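27 February 2024
Notebook, fish bench. Bontu A.

Otolith readings, Tallasik flounder, second pass

Finished the second read of the November otoliths this morning. Total 1211 fish in the set, of which I have now aged a subsample of 200 twice, blind to my own first numbers. Kusum read the same 200 on her own. I did not look at hers until mine were typed in.

Agreement is worse than I had been told to expect. For fish we both call age three or younger we nearly always match. Past that we drift, and the drift goes one way: Kusum reads older than I do. In the biggest fish we are up to three years apart. Averaging us would give a tidy number and I don't believe the tidy number. One of us is counting checks as years, or the other is missing rings at the edge.

Pulled the six worst disagreements and we sat at the scope together. Two of them I concede. I had stopped counting where the rings crowd near the margin, and with the light turned down I can see what she means. One she concedes, a double ring that is almost certainly a single bad season. The other three we left open. She wants them sectioned. Fine by me, but sectioning uses up the otolith and I would like Ziad to read them whole first.

Why I care: the draft says the Tallasik stock has "recovered its older age classes." That sentence rests on fish aged six and up, exactly where two readers in the same room can't agree. If my ages are right there is no recovery to speak of. If Kusum's are right there is a modest one. Neither of us gets the figure in the draft, which came from Qusai's read of the otoliths from the Rizk landings, and those were read once by one person. No second reader, no repeat. I asked him for his sheet and he sent it without a fuss, so credit for that.

Also on the draft: it compares the Rizk landings with the Wiven beam trawl as if they sampled the same fish. They don't. The Rizk boats fish deeper and with a bigger mesh. Of course they land older flounder. I could "recover" any stock that way by changing boats.

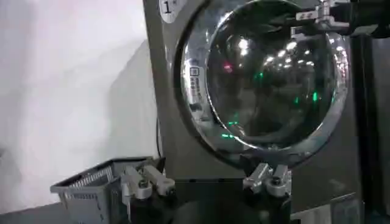 Front-loader door, closed.

Length at age. Plotted mine and Kusum's over each other. Hers gives a curve that flattens early, mine keeps climbing. Ziad says hers looks more like a flounder. Maybe, but what a flounder curve looks like is partly a product of people reading otoliths and deciding which ones look right. I don't want that used as the tiebreaker.

Sex is a bigger gap than I thought. The females run larger, and the November sheets have no sex for one whole box. Hala thinks it was recorded on the deck sheets and never copied over. She is going to look. Until then every curve with that box in it is a mix, and I have left it out of the plot on the wall. The version with the box in is in the Tallasik folder, marked MIXED in capitals so it doesn't end up on somebody's slide.

Fluvton

Ran the Fluvton ring-counting software on the same 200 images, as requested. It gives an age for every fish, including two images where the otolith is cracked straight across and one where I had saved a picture of the blank slide by mistake. It called the blank slide a four-year-old. Confidence score on that was higher than on several perfectly good otoliths.

To be fair to it, on young fish it does about as well as we do. On old fish it lands between me and Kusum, and Qusai takes that as support for the middle. I take it as a program trained on ages from people like us, splitting the difference the way we would. Until somebody shows me a result on known-age fish (tagged, or pond reared) I am not putting it in the methods as a third reader.

Side test: turned 20 of the images upside down and ran them again. Seven changed age. A flounder doesn't get older when you rotate it. Sent the list to Ziad, who had the software in mind for the whole set.

Bench notes

Soaking in water for a few minutes before reading helps with the chalky ones. Overnight is too long, the edge goes glassy and I lost the last ring on a fish I had read easily the day before. Clean water each tray.

Left and right otoliths are not the same shape in flounder and the core sits off center in one of them. I have been reading whichever came out of the envelope. Kusum only reads the one with the centered core. That alone could be a piece of our gap, and I feel a bit stupid for not asking sooner. Need to go back through my sheet and note which side each read was from, where I still can tell.

To do

Ziad to read the three open ones whole, no ages on the envelope.
Hala: deck sheets, missing sex.
Me: reread the age five and up fish from the subsample, centered otolith only, low light.
Kusum: section the three after Ziad is done with them.
Ask Qusai whether any of the Rizk otoliths are left to reread. If they were thrown out, the age six claim has to come out of the draft, and I will say so at the meeting.

Third read starts when the envelopes are relabeled. Kusum is shuffling them so I can't remember the order.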